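Keeping color in washed fabrics

When I moved to Loltden I had a small washing machine, two drying racks and very hard water. In the first winter my dark shirts became gray and one pillowcase turned the color of weak tea. Since that time I have collected these tips, partly from my own mistakes and partly from my neighbor Catrin Parri, who sewed curtains for many years.

Sorting

Most people sort by white and color. I sort also by weight. Heavy cotton, like towels and jeans, rubs against thin cotton in the drum and makes its surface look old. If you have only a little laundry, put the thin things in a mesh bag and leave the bag half full.

New things that are red, dark blue or strong green I wash alone for the first 2 times. To test a fabric, wet one corner of the inside seam and press it with a white paper napkin. When the napkin takes color, wash the item by hand in cool water until the water stays clear. Do not leave it soaking overnight, the dye will settle again in other places and you get clouds on the cloth.

Close the zippers and turn printed shirts inside out. Check the pockets. I write this and still I washed a pen in November.

Detergent and hard water

In a hard water area the detergent works less, so we add more, and then it does not rinse out well. The cloth feels stiff and looks pale. Before you buy something special, try one extra rinse. For me this made more difference than any product.
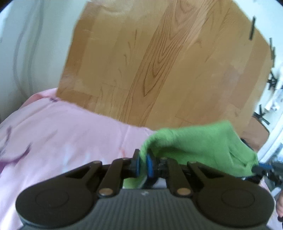
White vinegar in the softener drawer helps with stiff towels. I use 80 ml for a full load and not every week, as it may be hard on the rubber seal over the years. Never put it together with bleach, also not in the same wash - the gas is dangerous.

Alun Kneath from the hardware shop Rosser told me to measure the detergent in an old coffee scoop, always the same one. It is good advice if your bottle cap has lines that you cannot read.

Drying

Strong sun is nice for white sheets and bad for everything else. Dry colored fabric in the shade, or turn it inside out. Shake each piece two or three times before you hang it, and pull the seams straight with your fingers. Then many things do not need the iron.

Wool and loose knits should lie flat on a towel. Roll them in the towel first and press with your knees, do not twist.

On the rack leave a hand of space between the pieces. In a closed room open the window for ten minutes, shut it, and open again later. With the window open a crack all day the room gets cold and the laundry stays damp anyway.

Small cloths and rags

Kitchen cloths need more heat than clothes. I wash cotton ones at 60 degrees. Microfiber goes separately and without softener, because softener fills the fibers and then the cloth only pushes water around.

When a cloth still smells after washing, dry it completely and wash it again with a spoon of washing soda. If the smell comes back the next day, cut it up for shoe polish or the bicycle chain.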